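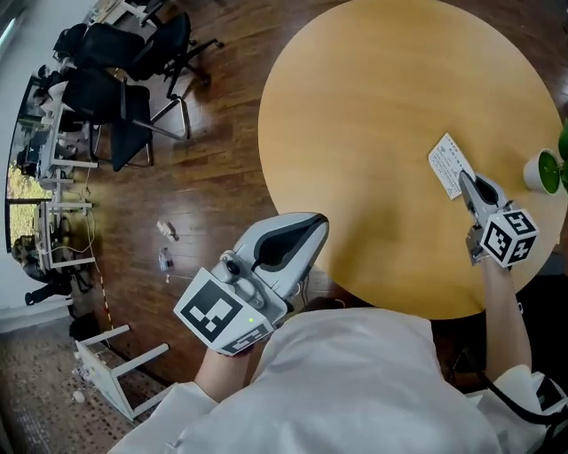 Figure 1. Pair of hand-held grippers in use at the round table, right gripper at the card.

Setup and Maintenance of a Two-Hand Gripper Station
Student Project Report
May 2018

1. Background

The station is a pair of hand-held grippers that a person uses to carry out small table tasks while the position of each gripper is tracked. It was started in December by an earlier project group, which named it Losex. Our project took it over with the grippers working but with no written setup procedure. Each session was prepared from memory, and two sessions prepared by different people often gave tracking data that did not match.

The goal of the project was to write down how the station is set up, to find out why tracking was lost so often, and to repair what we could without buying new grippers. Programming the robot arms that later use the recordings was outside the project.

2. Parts of the station

Each gripper has a gray housing, a tapered jaw and a marker cube. The cube is white with black square patterns on its faces. The tracking software finds the patterns and works out where the cube is and how it is turned. Since the cube is fixed to the gripper, the position of the jaw can then be calculated from a stored offset.

The housing also has a small round camera module. It records what is close to the jaw. A green indicator light shows that the unit has power. It does not show that the camera is recording, and this was misread several times in the first weeks.

Cables run from the station to the recording computer. The computer runs Droment, the program written by the earlier group, which saves the tracking data and the video with a common clock. Settings are kept in one text file per gripper. The left and right files are not interchangeable, because the offset between cube and jaw is slightly different on each unit.

The table tasks are simple ones: picking up a card, turning it over, moving it to a marked place, handing it from one gripper to the other. The card task is the hardest for the hardware. A card lies flat, so the jaw has to come in low, and the wrist is often turned in a way that hides one or more faces of the cube.

3. Condition at the start

We inspected both grippers before changing anything. The findings were:

Left gripper: cube slightly loose on its mount. It could be turned by hand by a small amount and did not return to the same place. Housing and jaw in good order.

Right gripper: cube firm. Jaw slow to open after closing. Dust and paper fiber in the jaw opening.

Both: fingerprints on the cube faces, and one pattern on the right cube lifting at a corner. Camera lenses dirty.

Cables: connectors in good order. No strain relief on the right side, so any pull on the cable went straight to the connector.

We then recorded a baseline of 100 card pickups with the station as we found it. In 46 of them, tracking of at least one cube was lost for long enough that the recording had to be thrown out.

4. Repairs

4.1 Loose cube, left gripper

The cube is held by two screws through a plastic plate. One screw hole had worn oval. Tightening the screw helped for a day and then the play came back. We made a new plate on the department's printer with a thicker wall around the holes and put a washer under each screw head. After this the cube could not be moved by hand. The stored offset had to be measured again, as described in section 5.

Our first new plate was wrong. The holes were placed from a drawing left by the earlier group, and the drawing was of an older version of the mount. The second plate was measured from the part itself.

4.2 Slow jaw, right gripper

The jaw was taken off and the opening cleaned with a soft brush and a dry cloth. We did not use oil, which would collect more paper fiber. The pivot pin was wiped and put back. The jaw opened at normal speed afterward. Paper fiber came back after a couple of weeks of card tasks, so cleaning was added to the weekly list.

4.3 Marker patterns

The lifting pattern was replaced. New patterns were printed on matte label paper. We tried a glossy paper first because it was on hand, but it reflected daylight from the windows and the software missed the pattern at some angles. The size of the printed pattern must be checked with a ruler before it is stuck on. The print dialog in our lab scales to fit the page unless this is switched off, and a pattern that is a little too small still tracks but gives a wrong distance.

4.4 Cable

A clip was added to the right side so that the cable is held before it reaches the connector. The cable is now led behind the forearm and over the outside of the sleeve. Leading it across the front of the body was tried and given up, as it caught on the edge of the table when the operator leaned in.

5. Setup procedure

The following procedure is now used for every session. It takes 13 minutes for a person who has done it before.

Clear the table of everything the task does not use.

Wipe the faces of both cubes with a dry cloth. Wipe the camera lenses with lens paper.

Try to turn each cube by hand. If it moves, stop and tighten the mount.

Open and close each jaw several times.

Plug in both grippers and check the green lights.

Start Droment and load the left and right settings. Lift the left gripper and confirm that the left trace moves on the screen.

Check that both camera pictures are live by passing a hand in front of each lens.

Hold each jaw tip at the reference point on the table and turn the gripper slowly around it. The calculated tip position should stay in place. If it wanders, measure the offset again.

Record one trial pickup and play it back before starting the session.

Measuring the offset uses the same reference point. The tip is held still while the cube is turned through as many directions as the wrist allows, and the software solves for the offset. It should be done sitting down with the elbow supported. Done standing, the results were noticeably worse.

6. Results

After the repairs the same operator recorded 100 card pickups again, with the same card and the same table. Tracking was lost in 13 of them. Most of the remaining losses happened when the right cube was turned away from the tracking camera at the end of the reach. This is a matter of where the camera stands and could not be fixed on the gripper. A second tracking camera would probably remove most of these cases.

We did not test the repairs one at a time, so we cannot say how much of the improvement came from each. The loose cube does not explain lost tracking by itself, only wrong positions. We think the cleaned and reprinted patterns made the larger difference.

7. Remaining work

The right jaw should get a cover that keeps fiber out. A sketch is in the project folder, but it was not built.

The settings files should carry a date. At present there is no way to tell whether an offset was measured before or after a mount was changed, and we loaded an old left file by mistake on two occasions.

Spare parts are in the drawer marked Losex: two printed plates, a set of screws and washers, and one sheet of matte patterns in the correct size.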